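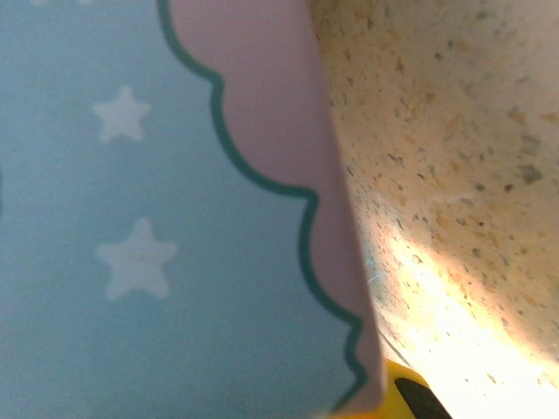

Storing vitamins and supplements at home

The bathroom cabinet is a poor place for most supplements. Steam from the shower gets into the bottle every time it is opened, and tablets soften or clump. A bedroom drawer or a kitchen shelf well away from the stove is better.

Keep everything in the container it came in. The lot number and expiration date are on the label, and you will need both if there is a recall. Leave the little drying packet in the bottle, but pull out the cotton once the seal is broken – it holds moisture.

Write the month you opened it on the lid with a marker. I buy 90 capsules at a time and take one a day, so a lid marked September should be empty by the end of the year. If it isn't, I have been skipping.

Fish oil and other softgels go rancid in a warm room. Cut one open and smell it. A strong, sour or paint-like smell means the bottle goes in the trash. Many probiotics belong in the fridge, so read the label before you put them on a shelf.

Weekly pill boxes are fine for tablets, but fill no more than 2 weeks ahead. Gummies stick together in them and should stay in the jar. Close child-resistant caps until they click, and put the bottles up high, gummies included.

Fermín Herrera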